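How I Label Grasp Points for Mug Picking (Without Losing a Whole Weekend)

I've had a few people write in after the last post asking how we got the handle-grasping policy to stop going for the rim, so I figured I'd write up the labeling part properly. It's the boring part! It's also where most of our improvement came from, way more than anything we changed in the network.

Quick background if you're new: the project is called Dinine, and the goal is picking a named mug off a crowded table using only the wrist camera. You say "yellow mug," the arm goes and gets the yellow mug. Our first version did fine with one mug on the table and fell apart with a bunch of them, mostly by grabbing whatever was closest.

What you need

A wrist camera that's bolted down tight, a tabletop, a pile of mugs that don't match, and some kind of annotation tool. We use Nastley, a little keypoint clicker that Sosina Mekonnen wrote for our group (any tool that saves points per object will do the job).

Step 1: Set up a table that's a pain

Mix your sizes, colors and surface textures, and turn the handles every which way. I like to put two mugs of the same color in there, because then the color word alone doesn't settle it and the policy has to pay attention to "tall" or "short." Let some of them stick out past what the camera can see. It feels wrong, I know, but your arm is going to run into that all the time once it's moving, so it had better see it in training.

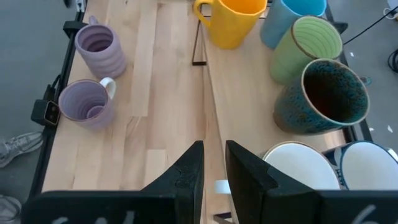
I also keep the fingertips in view for every shot. We tried cropping them out early on, thinking they were just taking up pixels, and the policy got noticeably worse at lining up its final approach. My guess is it uses the tips the way you'd use the hood of your car when you're parking. Put the crop back the way it was and move on.

Step 2: Shoot the start pose, then shuffle

Take one image from the start pose, move the mugs, take another. We did 200 layouts. Nipon Thongsuk and I traded off, one of us shuffling and one at the keyboard, and that goes faster than you'd think once you stop fussing over where each mug lands. Don't arrange them nicely. People have a habit of spacing things out evenly, and a network will happily learn that habit from you.

Step 3: Click the points

For each mug, click these:

Handle center. The middle of the outside curve of the handle.
Rim near. The closest point on the rim to the gripper.
Rim far. The opposite side.

If a handle is hidden or out of view, mark it hidden. Please don't guess! I guessed on my first batch of 20 and the policy learned to reach confidently for handles that weren't there. I ended up throwing that batch out and doing it over.

Same deal if a mug is partly behind a finger. Click what you can see and flag the rest.

Step 4: Write the name the way a person would

Type a short phrase for each mug, like "short purple mug" or "big speckled one." Then get a second person to write theirs without looking at yours. Armelle Joly did our second set and she called half the greens blue, and vice versa, so now we keep both phrases and sample between them during training. That one change cleared up most of our wrong-mug picks on the greenish and bluish ones.

Step 5: Train and check

Nothing fancy here. We start from the checkpoint that came with the Miettinen encoder, freeze it, and train the keypoint head on top. Hold out 30 layouts and don't touch them. When you check results, score these separately:

Did it choose the right mug?
Was the handle point close enough to grasp?

We used to report one combined success number and it hid everything. Once we split it up, we could see that the handle points were already fine and the mug choice was the problem the whole time.

For "close enough" we use 2 centimeters, measured at the table. Aatos Keskinen thinks that's too generous for small handles and he's probably right, but changing it now would mean rescoring all our old runs.

Stuff that tripped me up

Ridged mugs. The rings inside a ridged mug look a lot like a rim. If your rim points are jumping inward, add more ridged mugs to the set before you start messing with the loss.

Same color, different height. From up above, a tall mug and a short mug can look pretty similar. Shooting a second image from a slightly tilted wrist helped us some. I haven't tested how much tilt you need.

Camera creep. Check your mount before each session. Ours loosened over a couple of weeks in December and I didn't catch it until the points were all drifting the same direction.

Next up is stacked mugs, which Nastley can't label yet, so Sosina has to add a layer order field first. I'll post the settings file once that's in.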